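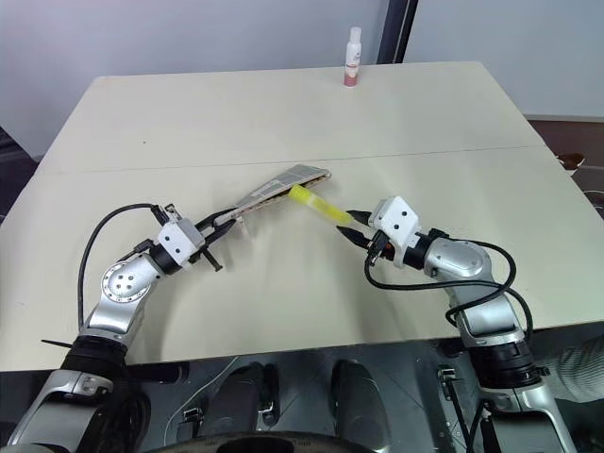 Brown and silver packet, yellow tube, and the little white bottle towards the back of the table.

Small things, and the bag they go in

February 24, 2020

I have been meaning to write about bags for weeks. Not handbags, which I have no opinions on whatever, but the small see-through sort that you put other things into before you put them into something bigger. My sister thinks this is a very dull thing to care about and has told me so more than once, usually while tipping her whole suitcase out on a bed to look for a plaster.

It started in December, when we went up to Bitivlow for my aunt's birthday and I packed in the way I have always packed, which is to say I put the clothes in nicely and then threw all the odds and ends down the side at the last minute. You know the sort of thing I mean. Tubes, packets, tiny bottles, the stuff that lives on the bathroom shelf or in the kitchen drawer and has no proper home in a suitcase. By the time we arrived it had all worked its way down under the shoes. I found one tube inside a walking boot, and I only found that because I put my foot on it. (The boot has recovered. The sock went in the bin.)

So when I got home I asked Ekaette, who travels for work far more than I do and always seems to have the thing you need within two seconds of your asking for it. Ekaette Anozie is one of those people you want with you on a delayed train. She sent me a very long message, most of it about shoes, but the part that stuck was this: lay everything small out on a table first, with plenty of space between the bits, and don't even open the bag until you've looked at it all.

I thought that sounded like a lot of fuss for a few bits and bobs, but I have tried it now and I'm rather a convert. A big pale table is lovely for it. Everything shows up, even the little white bottle, which I would certainly have lost on our kitchen worktop among the toast crumbs and the post. I liked seeing things one at a time too. A packet is just a packet when it's in a heap, and then you put it on a plain cream top and notice it has quite a smart pattern on the brown part and a stripy silver strip along it. I don't suppose the people who made it expected anyone to stand there admiring it, but I did, for longer than I should have.

The other thing you find out, laying it all out, is how much you were going to take that you don't want. My own pile from the shelf had two nearly finished hand creams in it, a sachet of something from a hotel in Botha that I have carried about for so long the writing has rubbed off, and a spare comb. I don't use a comb. I have no idea where it came from! I moved those to one end, and then of course I moved the hotel sachet back again, because you never know, and then I moved it away a second time and felt very grown up.

What I've settled on is going by shape. Flat things together, long things together, and anything that stands up by itself left until last. Ekaette goes by when she'll need them, first night at the top and so on, and I can see the sense in it, but I can never remember what I decided. With shapes I can just look. Long flat packets and tubes seem to want to lie next to each other anyway, and once they are side by side they take up hardly any room at all.

Then there is the bag itself, and I have been through a few. I had a quilted one for years, very pretty, with a lining that smelt of talcum powder however often I washed it. You couldn't see into it though, so I was forever feeling about in the bottom like someone doing a lucky dip. After that I had a clear plastic pouch from the Fekik market stall, which was fine until the corner split. The kind I like now is the thin greyish sort with a grid pattern, where you can more or less see what you've got but it isn't quite on display to the whole train carriage.
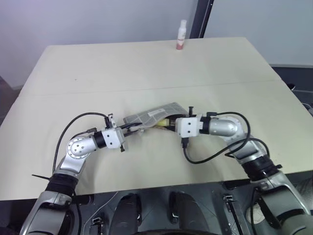

The grey mesh-patterned bag, held at both ends and still rather crumpled.

I do love that kind of bag, but they will crumple. Folded up in a drawer for a month they come out looking like an old tissue, and if you try to fill one as it is, everything catches in the creases and you end up with a lump at one end and nothing at the other. Ekaette's way is to take hold of both ends and give it a gentle pull over the table before anything goes near it. It takes no time. I used to try and do it one-handed with the tube already in the other hand, and I can report that this is a good way to send a tube across a kitchen floor and under the fridge.

It does help to have two of you, or at least two free hands, and a table that you can get right up to. I did my last lot on the bed, thinking it would be cosier with the radio on, and it was cosier, but a duvet is no good at all for this. Everything rolls into the dip where you're sitting. Back to the table for me.

Once the bag is flattened out I put the flat packets in first, along the bottom, then the tubes with their caps all facing the same way, and then the bottle goes in upright at the end if the bag is deep enough. If it isn't, the bottle travels in a sock. A clean one, before my sister writes in.

I weighed my finished bag on the kitchen scales, just from nosiness, and with the combs and creams left out it had come down by 100 grams. I was so pleased about this that I rang my mother, who said "Well, that's nice, dear" and went back to her programme.

A few of you asked after my last post what I keep in mine. I won't give you the whole list, partly because it changes and partly because it had 19 things on it when I wrote it out and even I got bored. I'll only say that I have stopped packing anything I can't picture myself using, and that I have kept one spare empty bag folded flat in the lid of the case for the journey home. That was Ekaette's idea as well. There is always something extra on the way back - a jar of my aunt's chutney, usually, and that most definitely wants a bag to itself.

We're off to Evum next for a few days by the sea, so the table will be cleared again soon and I shall have the whole lot out. If anybody knows how to get the creases out of a mesh bag for good, do leave a comment underneath. I did wonder about a cool iron with a tea towel over the top, but I've ruined enough things that way already and I'd like someone else to go first.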